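Sorting the warm tops before spring

Fri 23 September 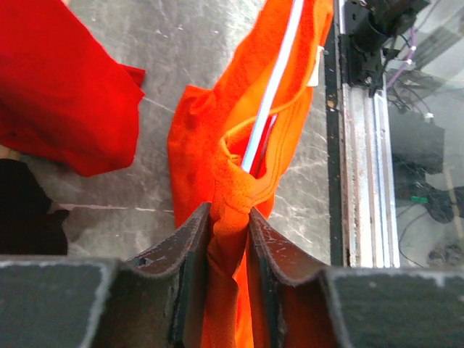 The orange one and the red one, partway through the pile.

I put off the clothes for most of the winter and then did them all in one go last weekend. The weather had turned enough that the heavy tops were coming off by morning tea, and the shelf in the hall cupboard was at the point where you couldn't get a jumper out without three others coming with it.

I live in a two-bedroom unit in Pakdale with one built-in wardrobe and the hall cupboard. There's no linen press. Anything bulky has to share with the towels, and the towels always win because they get used every day. So twice a year, in May and again about now, I pull everything out and put it back in a different order. In May the warm things go to the front. In September they go to the back, or up top, or out of the house.

I've tried a few ways of doing this and most of them took a whole weekend. This one took a bit under a day, with a break for lunch and another for the washing machine.

First, everything comes out. I used to go shelf by shelf, thinking it would be tidier, but I'd finish the second shelf and find something that belonged on the first. Now I carry the lot to the table in armfuls and leave it in a heap. It looks bad for an hour or so. I clear the table properly before I start and wipe it down, as there is usually jam on it somewhere.

Then I sort by what the thing needs, and I don't worry about whose it is or what type it is. The heaps are wash, mend, keep, and go. Wash is always the biggest. It's tempting to put away a jumper that has only been worn twice since its last wash, but I did that one year and opened the tub in autumn to find moth holes in the cuffs of two good wool ones. Skin and food are what the grubs go for. Now everything gets washed before it's stored, even if it smells fine.

The orange top was the one I spent the longest on. I've had it for years and I still like the colour, and the stripe with the bit of red next to it. It's the thing I put on to take the bins out or walk to the shops when it's getting dark, and people tell me they can see me coming from the other end of the street. The fabric is still soft. I checked along the seams, turned it over, checked again, and it went in wash and then keep.

The red one was easier. It's a good deep red and it goes with most of what I own, so there was never any question of it leaving. I did wash it separately from the pale things. I have had red dye come out in the fourth or fifth wash of a garment before, long after I'd stopped watching for it, and I lost a set of pillowcases that way. Orange and red went in together on cold and neither seemed any different for it.

A few notes on washing, as this is the part I get asked about.

I do warm tops inside out, on cold, with the zips done up. Half the usual amount of detergent is plenty. Too much doesn't rinse out of thick fabric and leaves it feeling stiff. I don't use softener on anything fleecy. It makes it feel nice for a day and then it seems to mat down. Spin on medium. The high spin on my machine puts creases into the sleeves that I have never been able to get out without an iron, and I don't iron jumpers.

Drying is over the airer on the balcony, in the shade. The sun here is strong enough even in September to fade a shoulder in an afternoon. I had a navy cardigan with one pale shoulder for two winters because I left it out over a long weekend. Wool goes flat on a towel on top of the airer. Everything else can hang over the bars, as long as it's folded over at the armpits and not hung from the hem.

One machine load of heavy tops is five or six for me. I had four loads in the end, which is more than I would have guessed. The airer takes two loads if there's a breeze, so the last of it wasn't dry until Monday night.

The mend heap was small this time. There was a cardigan missing a button, a pair of track pants with the drawstring pulled out, and a school-type polar fleece with a hole in the pocket. I do these in front of the television. The drawstring is the only fiddly one. You pin a safety pin to the end of the cord and work it round through the casing, and if the cord is too frayed for a pin, wrap the end in sticky tape first. If something has been in the mend heap for two changeovers in a row, it goes. I had a skirt in there for three years once, waiting for a zip.

For the go heap I have one rule, which is that I have to be able to say when I last wore it. If I can't think of a time, it goes in the bag. I don't try things on. Trying things on is how the job turns into two days, and I only ever end up keeping more. There were 9 things in the bag this year, mostly jumpers that had gone thin at the elbows and a vest I bought for a camping trip and didn't wear on it. The ones that were still decent went to the op shop on the corner of Benavides Street. The worn-out ones I cut up for rags. Old windcheaters make very good rags for cleaning windows, better than anything you can buy.

Storage is where I've changed the most over the years. I used to buy those vacuum bags. They do save space, but two of mine leaked within a month and puffed back up and pushed the cupboard door open, and the fleecy things never really got their loft back afterwards. I gave up on them. Now I use two plastic tubs with clip lids. They're the Nisen ones, the long low kind, 50 litres each, and they slide onto the top shelf with a hand's width to spare. I got them on special and I wish I'd bought three.

I fold everything to the same width, which is the width of the tub less a little bit. Sleeves in behind, then in half, then in half again. The thick ones go at the bottom and the thin ones on top, and I stand the last row on its edge so I can see what's there without lifting anything out. The orange top goes in last, right up under the lid. There are always a few cold nights left in October and it's the one I go looking for.

I put a cedar block in each tub. I'm not certain they do much by themselves. I give them a light rub with sandpaper each time to bring the smell back up, and since I've been doing that and washing everything first I haven't had another moth hole. It could be the washing. The blocks were cheap, so I keep doing both.

I also write on a bit of masking tape what's in the tub and stick it on the short end, facing out. I don't write a full list. "Jumpers thick" and "jumpers thin, scarves" is enough. A few years back I made a proper list with every item on it and it was wrong by the second week.

The summer things came down once the shelf was clear. They'd been in a Unero carry bag on the top of the wardrobe, which is not a good place for them as it gets dusty up there, and I had to wash most of those as well. That's a job for this weekend. I've put the bag through the machine too, and it came out a fair bit smaller than it went in, so I'll need something else to keep them in come May.

I still have the coats to do. They live on hooks behind the front door and there are too many on each hook, so every time someone opens the door all the way, one slides off. I'd like to get a narrow rail in there but the wall is brick and I don't own a drill that will go into it. For now I've moved the two heaviest to the back of the wardrobe and left the raincoats where they are. We'll need those for a while yet.

The towels have their shelf back and there's a gap next to them, the width of one folded bath sheet. I'm leaving it empty for the beach towels, if I can work out where I put them in autumn. They weren't in the hall cupboard and they weren't in the bag with the summer clothes. My best guess is the boot of the car.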